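**9/20/20 — cuaderno de simulación, cocina Jelum**

Sigo con el planificador en la escena del fregadero. Marisa Martinelli me pidió repetir con la semilla 1071, porque con la 201 el codo se quedaba siempre en la misma rama de la cinemática inversa.
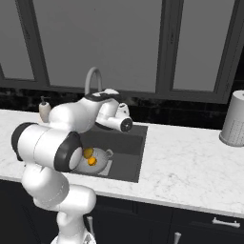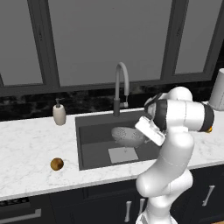
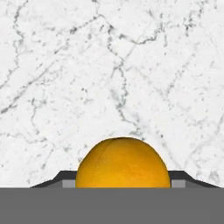
*Escena del fregadero, dos vistas con el brazo sobre la encimera; la tercera, naranja entre los dedos de la pinza.*

Cambios de hoy:

- margen de colisión con el grifo: de 2 a 3 cm
- coste de postura para el codo, peso todavía provisional
- la máscara de segmentación ya no confunde las vetas del mármol con bordes de objeto — gracias al filtro de Adelmo Marino

Pendiente: el escurridor usa todavía una malla de colisión convexa, así que para el planificador está lleno. Hay que descomponerla antes de seguir. Pregunté a Adelmo si sirve la herramienta de Ukov.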